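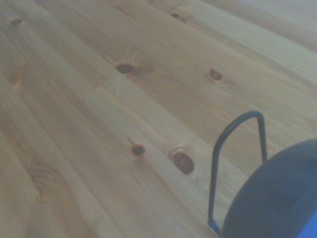 Hello again to everyone at Nendeo, and thank you for letting me send this in on a Friday when I'd promised it for the start of the week. I'll start with the table, which took up most of the spring and a good bit of my patience. When I wrote the first report I still had hopes of buying hardwood for the Traken room, and then the quote came in and that was the end of that! So we went with pine, and I've come around to it completely. The knots are dark and there are plenty of them, and the boards already have a few faint pale scratches across the grain, but I'd much sooner have a top people will put things down on than one they tiptoe around. I went with a finish that has a little shine to it (the matte sample was lovely but it showed every fingerprint) and the color has stayed light, which was the one thing everyone who filled in the survey asked for.

The money on this part is simple. The boards and the finish together came in under the line you approved, and I moved the leftover $189 to tableware, as we agreed on the phone. The receipt from Dakel is in the folder. They charged us for delivery twice and have since taken one of the charges off, so if you see two numbers that don't match, the lower one is right.

Now the tableware. You'll remember that the plan was for members to try out bowls, plates and stands at Traken before we ordered for all the sites. I had pictured a tidy evening with a feedback form, and what we got was a much longer and louder thing spread over most of June, with people dropping in after work and arguing about soup. 35 forms came back, which is more than I'd budgeted envelopes for. The bowls were the easy bit. Almost everybody liked the dark blue, and the few who didn't wanted white, and we have cupboards full of white already.

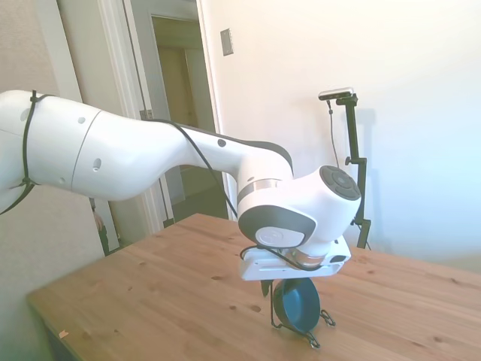
The stands were where it got interesting. My worry from the beginning has been shelf space. A stack of bowls is fine until you want the one on the bottom, and our shelves at the smaller sites are shallow, so a bowl lying flat pretty much owns the whole depth. Standing each one on its side in a bent wire holder gets around that, and it means you can see the inside of the bowl before you pick it up (I know, I know, but you haven't seen the state some of them get put away in). We tried three kinds. The molded ones were too light and went back. The Nisbet stand is a nice thing but it's made for dinner plates, and a deep bowl sits in it like a person in a child's chair. The plain black wire one was the cheapest of the lot and it's the one I'd like to order.

I do have a couple of grumbles about it. The feet are loops of thin wire, and I don't know yet what they'll do to the pine over a year or two of being dragged about. I've been putting felt dots under some of them and leaving others bare so that we have something to compare by the time of the final report. The other grumble is that two stands pushed close together will hook onto each other, and then you lift one bowl and get a second along with it.

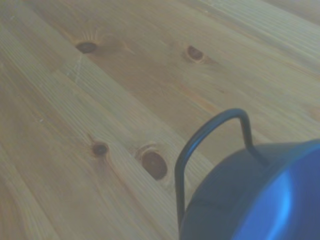
Marion Gourlay told me she'd happily put up with the hooking if it meant no more chipped rims, and that her real objection was to the price of felt dots. She also thought we should order fewer stands than bowls, seeing that half the bowls are in somebody's hands at any given mealtime. I think she's right on that second point and I've changed the order to match. It's now 42 bowls and 19 stands, split across the sites the way the table in the budget sheet shows. If you'd like a different split, please shout before I send it off!

A few things haven't gone so well and I'd rather you heard it from me. The benches are late. The first pair arrived with the wrong bolts, and the right bolts then arrived without the second pair, so people at Traken are still sitting on whatever chairs they can borrow from down the hall. The shelving has been measured but not bought. I measured it twice and got two different answers, the wall being nowhere near straight, and I'd like someone with a better eye than mine to check before we cut anything.
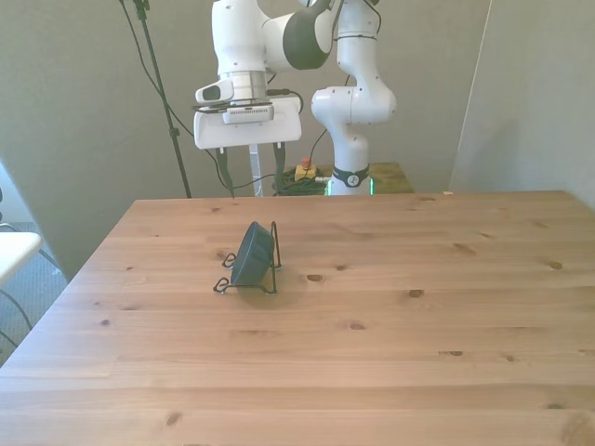
I've also gone back and forth on whether the table should stay where it is. It's close to the gray wall, and the light there is good in the middle of the top and less good toward the ends. Moving it out would help with that, and would give us seats on both of the long sides, but then the walkway gets narrow. For now it stays put. I'll mark the other position on the floor with tape once the benches are in and let people try it both ways for a week.

What I'd like from you, if you can manage it, is a yes or no on the tableware order and a yes or no on holding the shelving money over into the next quarter. Neither one changes the total. The updated budget sheet is attached, along with the survey forms, scanned in no particular order and with one or two upside down.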